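Mulligan Craft Forum > Weaving and Textiles > Finishing and Care

Thread: Washing handwoven cotton for the first time – how brave are you?

wefty_in_ballarat
Joined the loom crowd a while back and I've just cut off my first proper cotton piece, a runner in plain weave with a bit of colour at each end. It's gorgeous! (I'm allowed to say that, I only cried twice.) Now I have to wash it and I'm frightened. Machine or bath? Warm or cold? My neighbour reckons you should put it straight in with the towels and get it over with.

The yarn is the 8/2 cotton from Ukeo, colours are cream and a sort of rusty orange. Sett was probably too open, if that matters.

plyagain
Congratulations! Your neighbour is right. Cotton wants a proper wash. Machine, warm, normal cycle, a bit of plain detergent, and don't look at it till it's done. It comes off the loom like cardboard and comes out of the wash like cloth, and I still get a thrill every single time.

Sew a zigzag along both raw ends first, or hem it. Ask me how I know.

tablet_tabitha
I'd go gentler with that rusty orange in there. I've had an orange bleed into cream and finished up with nine peach napkins, which were a wedding present. Soak a few offcuts of each colour together in a jar of hot water overnight and see what the water does.

plyagain
Bleeding, fair point, do the jar. But if it passes the jar, machine it. People baby their cotton and then the first guest spills gravy and it shrinks in the wash after it's been hemmed to fit the table.

selvedge_sid
Shrinkage is the big one. I wove a set of tea towels last October, measured before and after, and lost 13 per cent in length and a touch less in width. Same yarn as yours. If your sett was open, expect more. I now weave everything longer and keep a notebook, grey cover, lives on the loom bench, never leaves the room.

wefty_in_ballarat
THIRTEEN? Oh dear. The table is going to have bare ends, isn't it.

selvedge_sid
Call it a centrepiece.

heddlehound
Can I put in a word for the bath? I know I'm outnumbered. I do all my finishing by hand, warm water, squash it about with my feet for 15 minutes, rinse till clear, roll in a towel, iron while damp. The surface comes up smoother and you don't get those hard crease lines the spin cycle leaves. I've got a rag rug going in on the weekend and I'm looking forward to it far too much.

plyagain
Feet! I love it, but no. The crease lines iron out if you take it from the machine straight away and don't go off to the shops. Leave it sitting in there and yes, you'll be pressing till Christmas.

heddlehound
They iron out of plain weave. Try ironing them out of anything with a raised thread in it.

tablet_tabitha
Heddlehound has a point there. Corded cloth is a different animal. Thick and thin threads shrink at different rates, so the fine ground can pucker up between the cords. Some people want the pucker. I want my glasses to stand up straight. 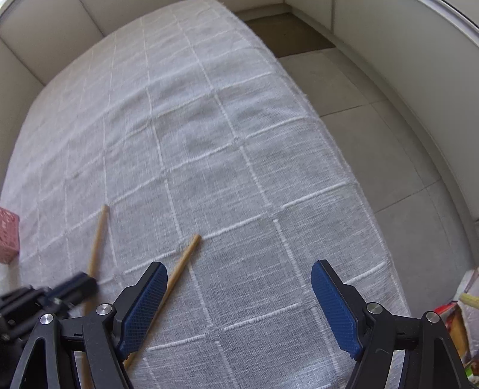 cordandcloth
Moderator, Weaving and Textiles
Posted 5/23/21

Jumping in because this is my favourite subject. A white cloth with thick raised cords crossing both ways in big squares, on a long table, is the kind of thing I'd finish differently from wefty's runner. On a grid like that I'd wash warm, skip the fast spin, and pull it square by hand while it's damp, working from the middle out. Then press from the back over a folded towel so the cords sink into the towel and keep their height. Press from the front and you flatten all your lovely work.

For a plain weave runner I'm with plyagain. Machine, warm, out promptly, hard press while damp.

heddlehound
Over a towel! I've been using an old wool blanket, same idea. Does the towel leave a loop pattern on the ground?

cordandcloth
It can if it's a fluffy one. Use the oldest, baldest towel in the house. The blanket is probably better, now that you mention it.

selvedge_sid
Slightly off topic, has anyone used the Prornari soap flakes? I found them too perfumed and the smell hung on through two rinses.

tablet_tabitha
I like them! My linen loves them. Each to their own nose.

wefty_in_ballarat
Update: the jar was clear this morning, both ends are zigzagged, and it's in the machine on warm with nothing else. I'm sitting on the laundry floor with a cup of tea. Will measure it when it's dry and report back, Sid, and I've started a notebook (mine's yellow).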